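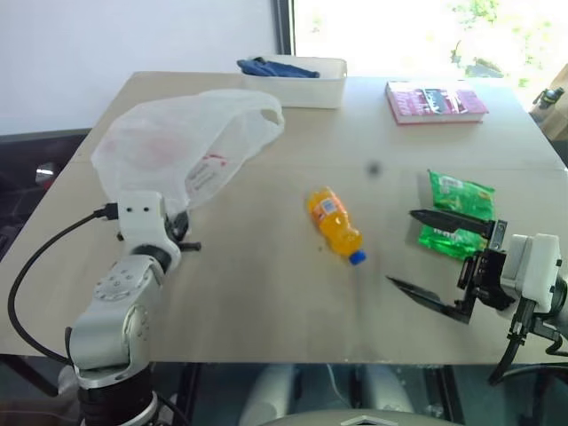
How Do You Shop for a Robot?

Monday, July 2, 2018
By Lucrezia Serra

Home | Animals | Space | Machines | Ask Us

Have you ever saved up for something big? Maybe a bike, or a tent, or a really good set of paints? Then you already know a little about how grown-ups buy a robot, even if they have a lot more zeros to worry about.

Start with the job. The robot at the top of this page has two arms, and each arm ends in a gripper, a sort of hand with black fingers. On the table are a crinkly plastic bag, a small orange bottle with a blue cap and a green snack packet. Think about how differently you would pick up each one! A bottle can roll. A bag is floppy and changes shape when you squeeze it. So before anybody spends a penny, they write down what the robot will need to hold.

Next comes the question of how many arms. One arm costs less, of course, but try opening a bag with one hand behind your back (go on, I'll wait) and you will see why some people pay for two.

Then there are the extras, and this is where plans go wrong. Liis Urbonaitė buys machines for a packing workshop called Bulodlow, and she told me that her first list had only one thing on it: the robot. Her second list had 9 things! It needed a strong table, spare fingers for the grippers, longer cables, and lessons for the people who would work beside it. She also put money aside for repairs - just as you might keep a little back for a bike puncture.

Liis waited 4 months before she ordered anything. She borrowed an arm first and tried it on 158 different objects, from sponges to soup cans, and wrote down every one it dropped. Soup cans were easy. Sponges were fine too. Wet soap was a disaster, and she still laughs when she talks about it.

Now you try. Pick a chore at home and make a robot shopping list for it. What must it hold? How many arms does it need? Where will it stand, and who will fix it? Leave some room at the bottom of the page, as you will probably think of another thing at bedtime.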